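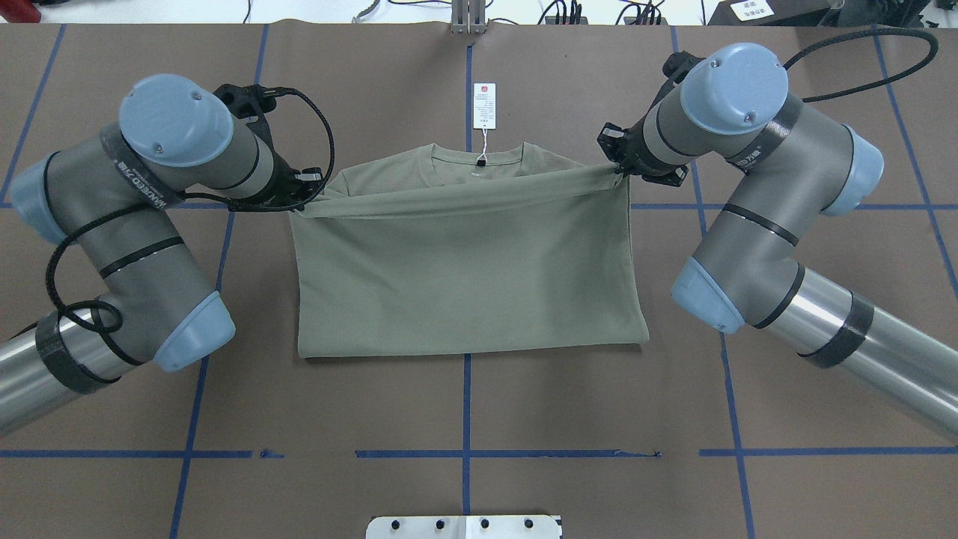

The description field of a property listing is the only part of the page which the agent writes freely. Price, floor area, year of construction and number of rooms are entered in fixed fields, and the portal shows them always in the same order. The free text has no such order, and the agent decides what comes first, what is repeated and what is left to the last line. Still, many agents in our material treat it as if it were a second set of fields, and they fill it with terms for the search engine, with the address again, and with the name of the district in several spellings. The result is close to the tag on a new garment. In Figure 1 the tag tied to the collar of the shirt has a small red logo at the top and under it several lines of tiny print, and a customer may look at the logo and at nothing else. We will call this kind of listing text "tag text", to separate it from "told text", in which the agent describes the house in full sentences for a reader who could visit it.

The distinction is not new in practice. Agents whom we interviewed in Elleck knew it well, although they used other words for it. One of them spoke of "writing for the machine" and "writing for the couple". What has been missing, in our view, is a way to measure how much of a listing belongs to each kind, and whether the share has any relation to the questions which buyers ask later.

4.1 Material

The material consists of 88 listings of single-family houses, published on the portal Jundico by four agencies. The largest of these agencies is Tsang, which has offices in both parts of Elleck and which gave us also the earlier versions of its texts. Jundico limits the description field to 2000 characters including spaces. When an agent reaches the limit, the portal does not give a warning but simply removes the rest, so that several listings in our material end inside a word. We kept these listings as they were. We did not ask the agencies to restore the missing part, as the buyer also had no access to it.

Listings of apartments were left out. In an apartment listing a large part of the text is about the building and is copied from one unit to the next, and this would have required a different treatment. Houses sold by the court after a death were kept in, provided that an agent had written the text. We are aware that in these cases the agent often knows less about the house than in a normal sale, and we return to this question in Section 6.

4.2 Coding of the text

Each text was divided into segments with the tool Casix. A segment is normally a sentence, but in tag text there are often no sentences, and then we cut at the comma or at the vertical bar. Two coders, Cinzia Negri and Viola Orlandini, worked separately and gave to each segment one of the two labels. A segment was labeled as told text when it had a verb and said something about the house or the lot which a visitor could check. All other segments were labeled as tag text. Under this rule, "The kitchen was moved to the north side and now opens to the yard" is told text, while "chef's kitchen, north, yard, rare" is tag text.

The rule looks simple but it caused difficulties with praise. A sentence such as "This home will steal your heart" has a verb, but there is nothing in it that can be checked. At first the coders divided on these sentences. After discussion we decided to count them as tag text, with the argument that they could be moved to any other listing without change. The same decision was taken for sentences about the city in general, for example about its restaurants or its weather. Sentences about distance were more troublesome. "Five minutes to the station" can be checked, but it has no verb, and the minutes may be by car. We counted it as told text only if the means of transport was given.

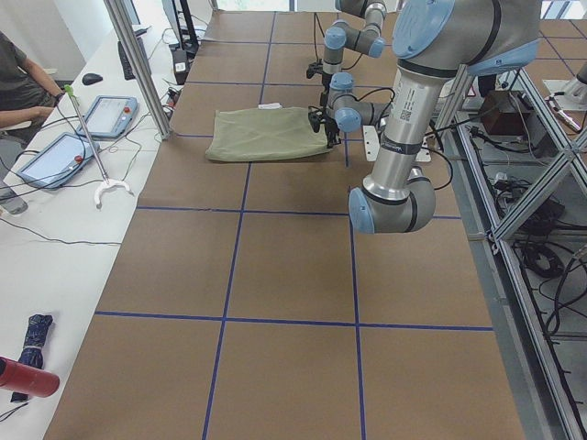
A further point is the position of the segments inside the description. On a telephone, Jundico shows only the first lines of the text, and the reader must press a button to open the rest. For this reason we coded the opening of each listing a second time, as a separate unit. The opening was defined as everything that is visible before the button is pressed. It was sometimes necessary to cut a segment in two for this purpose - in that case both halves kept the label of the full segment.

We also considered to give a third label for legal notes, for instance the sentence that the buyer must verify the floor area by himself. Such notes are neither advertising nor description. In the end we did not introduce the third label. The notes stand almost always at the end of the field, they are supplied by the agency in a fixed form, and we removed them before the coding.

4.3 Questions from buyers

For 64 of the listings the agencies could give us the written questions which came from buyers before the first visit. The questions reached us without names and without telephone numbers. We sorted them by whether the answer was already present in the listing, either in the fixed fields or in the free text. A question about the age of the roof, when the text says in which year the roof was replaced, was counted as "already answered". A question whether the price could be lowered was set aside, as no agent would answer it in public.

Questions asked by telephone are not in the material. The agents at Tsang believe that older buyers prefer to call, and if they are right, our set of questions leans toward younger buyers. We have no means to correct this. It should be remembered also that one buyer may send the same question to more than one house, sometimes word for word. We kept such repeated questions when they went to different listings, but when the same person asked twice about the same house, only the first message was used.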